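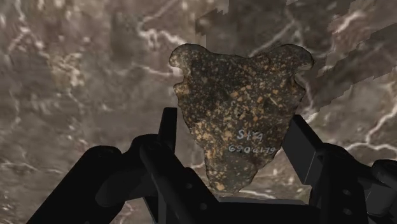 10/6/23, teleop grasp demos in sim, speckled stone artifact

Operator: Perron. Jaws open either side of the narrow lower end, base below the tip. Left pad leaves a thin gap, right pad nearly on the sloping edge. Recenter before close.

Logged 44 demos, kept 26. Most rejects were late closes, plus a few where the wrist yaw drifted on the hand controller. Zabala to replay 223 steps of the last one at half speed. Marble texture unchanged.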